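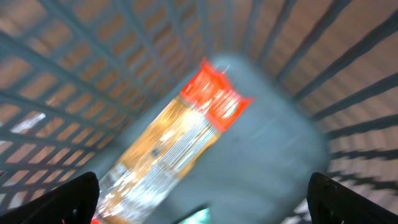
Stastau pasta pot with locking strainer lid, 2 months of use

I cook pasta three nights a week, sometimes four, and until January I did it in a stockpot with a colander standing in the sink. The colander lost a leg and I went looking for something that would do both jobs. The Stastau was on sale at Protum for 173 lei and it had good reviews, so I ordered it along with a set of dish towels to get the free shipping.

It is an oval pot with a glass lid. The rim of the lid has small holes on one side and larger holes on the other. You turn the lid until the two arrows meet, it clicks, and you tip the pot over the sink with both hands. The handles are covered in gray silicone.

The oval shape is the reason I picked it. Spaghetti goes in lying down, full length, and I don't have to stand there pushing it under with a spoon. My mother-in-law, Margareta Moldovan, breaks hers in half and says the shape makes no difference. For her it wouldn't.

Draining works well for spaghetti, linguine and anything short that is bigger than a pea. With the small holes nothing gets out. With the large holes I have lost a few strands down the sink, so I stopped using that side except for potatoes. Orzo is a problem on either side. It packs up against the holes, the water slows to a drip, and you have to set the pot down, shake it and tip it again.

The lock is good but the arrows are hard to see. They are pressed into the metal band and not painted, and once the glass has steamed up you are working by feel. I put a dot of red nail polish on each one. It has held up through hand washing so far.

Heating is average. On my gas stove the ends of the oval hang over the burner and the water boils in the middle first. If you have a long burner or a fish plate this won't matter to you. It also takes a while with the pot filled to the top line, so I fill it to the lower line and that is enough for the two of us. For four people I'd want the full amount of water, and then it is heavy to tip. My neighbor Roxana Oprea has bad wrists and she could not do it comfortably.

Cleaning: the pot is easy. The rim of the lid is not. Starch dries in the small holes and needs a brush. The instructions say dishwasher safe, but after one cycle there was water trapped under the metal band and it took until the next day to dry out. I wash the lid by hand now.

I also looked at the Illow, which has a separate basket that lifts out. It cost 384 lei and it is tall and round. The basket would be better for orzo and for cooking two batches in the same water. It didn't fit in my cabinet – I measured before ordering – so I can't say more about it than that.

Would I buy it again? At the sale price, yes. If you mostly make small shapes or cook for a crowd, get a pot with a basket and find a shelf for it. Protum takes returns for 60 days if the box is intact, and I have already thrown out the box.

Posted by Stela Iordache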